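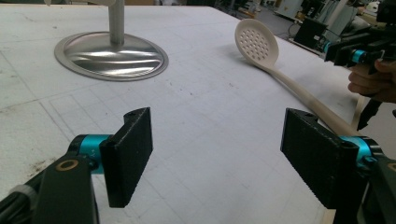 The white tabletop, with its smudges and stains.

7 Aug 2024

I have been trying to get better at keeping surfaces clear. By surfaces I mean the kitchen counter, the top of the dresser, the hall shelf and the desk where I pay bills. For years all four were covered, and I mostly stopped seeing what was on them.

It started in February, when I lost a letter from the dentist. I knew it was in the house. I looked on the hall shelf first and found 3 tape measures, a jar of foreign coins and a birthday card I had bought for my aunt and never mailed. The letter was on the dresser, under a sweater. By then I had missed the appointment and had to pay a fee.

My first try was a big cleanup. I took everything off the hall shelf, wiped it down and put back a lamp and a bowl for keys. It looked good for two days. Then I came home with groceries and the mail, set the mail on the shelf so I could carry the bags in, and left it there. By the end of the week there was a pile again, with a bike light on top.

My friend Manju Vashisht has a very tidy apartment, so I asked her how she does it. She told me she doesn't clean much. She has a hook or a drawer for each thing she carries in, and they are all close to the door. I don't have drawers close to the door, but I bought a narrow cabinet secondhand and put it under the shelf. The top drawer is for mail. The second one is for gloves, lights and dog things. The bottom one sticks, and I haven't used it yet.

The mail drawer helped more than anything else. Mail goes in when I walk through the door, and on bill day I take the whole stack to the desk. Most of it is junk. I used to open it at the counter while dinner was cooking, and the envelopes would end up next to the stove.

The kitchen counter was harder. I had a toaster, a kettle, a blender, a knife block, a bread box and a rice cooker all sitting out. I use the toaster and kettle daily. The blender I use in summer. I moved the blender and the rice cooker to a low cupboard and got rid of the bread box, which mostly held rubber bands. Now there is room to roll out dough without moving things onto the dining chairs.

Clearing a counter does show you what shape it is in. Mine has a burn ring from a pot and a long scratch by the sink. Baking soda paste took off an old tea stain but did nothing for the ring. I scrubbed it for 10 minutes, quit, and put the cutting board over it. A new countertop would cost far more than I want to spend on a rented place.

The dresser I would call half done. Clothes that have been worn once but aren't dirty still land there. I tried a chair for them and the chair filled up. I tried hooks on the back of the door, and those work for pants but stretch out the shoulders of sweaters. If you have a good answer for sweaters, leave it in the comments.

As for the desk, I gave up on having it bare. I keep a cup of pens, a calculator, stamps and a notebook on it, and I clear off anything else when I finish the bills. I also went through the old papers underneath. There were 167 sheets to shred, mostly bank statements from an account I closed years ago. The shredder kept overheating, so that took most of an evening.

My aunt got her birthday card, by the way. I crossed out nothing and mailed it early for next year.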